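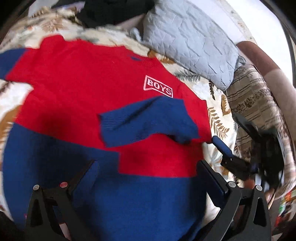

Avetti Handheld Gripper Pair, Review
Reviewed by Ilse Visser
Mar 23, 2021

The Avetti pair is a set of two hand-operated parallel grippers for recording manipulation demonstrations without a robot. The operator holds one in each hand and does the task. Jaw opening and wrist video are logged on each side, and the recording is later converted into training data for an arm carrying the matching jaw. We bought one pair at list price through Tikkanen and have used it since September, mostly on garment folding, with shorter runs on table clearing and drawer work.

What is supplied

Two grippers, two camera mounts, one sync cable, a charging dock, four spare fingertip pads and a hex key. The cameras are not included. The carrying case is extra, and the pair should not be shipped without it. The printed manual covers assembly and calibration. Software instructions are online only and were two releases behind when we started.

Mechanism

Each finger is carried on a linkage, so the pads stay close to parallel through the full stroke. The trigger is mechanical, with a return spring. There is no motor and no force sensor. Jaw width is read by an encoder at the trigger pivot, one stage removed from the fingers, and any slack in the linkage therefore appears as error in the log. On new units we measured no slack worth recording. After 2000 trigger cycles on the left unit there was a small amount of play at the outer joint. Tightening the pivot screw removed it. Avetti does not give a torque value for this screw. Too tight and the jaw fails to open under the spring.

The pads are angled and soft enough to deform slightly at the tip. On cloth this matters more than grip strength. A flat, hard pad tends to slide over a single layer of jersey, and the supplied pad picks it up on the first or second attempt if the approach is low. Pads collect lint quickly. We wipe them between garments.

Folding tests

The garment set was 18 items: T-shirts, children's sweatshirts, towels and two pairs of trousers. Adesuwa Obi and Chae-won Koo did the recording. Each item was folded 10 times by each operator, on a bed and then on a table.

Sweatshirts were the hardest class for the first hour and among the easiest after that. The sleeve is the useful part. It is thick enough to pinch reliably, and it can be turned in over the chest in one motion if the second gripper keeps the body from dragging. Ribbed cuffs hold well in the pads. Printed logos are neutral unless the print is heavy rubber, in which case the pad sticks and the release is late.

T-shirts were slower. Thin hems roll under the lower finger, and the operator has to back out and try again. Those retries stay in the log unless removed by hand. Towels gave no trouble. For trousers the stroke is adequate at the leg and too short for a folded waistband with a zipper.

The bed was the harder surface. A mattress gives under the lower finger, so the tip goes in below the fabric and sometimes takes the sheet with it. Operators corrected for this within a session by coming in flatter. On the table the same motion hits the surface and the shock is visible in the video. Neither surface is wrong, but we would not mix them in one dataset without a label.

Wrist video

With the camera on the standard mount, both fingertips remain in view through the stroke. The view of the work is close, and a child's garment laid out flat takes up most of it. An adult coat does not fit at working distance. Patterned bedding did not upset tracking. Plain white sheets did, twice, in low evening light. The other gripper often enters the view during two-handed steps, and the conversion software has a mask setting for it that is off by default. Turn it on.

Software

Conversion is done with Avetti's desktop tool. Import is automatic once both units have been docked. Sync between left and right was correct in all but one session, where the cable had not been seated. The tool gave no warning, and the fault was found only when Lucía Barroso replayed the run. Export to the Dukov format works. Export to plain CSV drops the calibration header, a known problem that support confirmed in a short and polite email.

Comfort

Each unit is light for the first ten minutes. Both operators reported tired forearms after longer sessions, more from the trigger spring than from the weight. A softer spring is sold separately and is worth fitting for garment work. There is one handle size. İlker Uçar, who has large hands, could not get three fingers behind the trigger guard and used two.

Battery life was 11 hours of intermittent use on the right unit and slightly less on the left.

Compared with the Indamville set

We had the Indamville single gripper on loan for the same garments. It has a motorized jaw and measures force, and its encoder sits at the finger. It is heavier and slower to close, and a second unit has to be bought and synced separately. For rigid parts it is the better instrument. For cloth, we recorded more usable folds per session with the Avetti.

Ratings

Mechanism: 4 of 5
Pads: 5 of 5
Software: 3 of 5
Comfort: 3 of 5
Documentation: 2 of 5

Recommended for two-handed work with soft goods. Order the softer springs and a second set of pads with the unit; separate shipments of spares took three weeks to reach us.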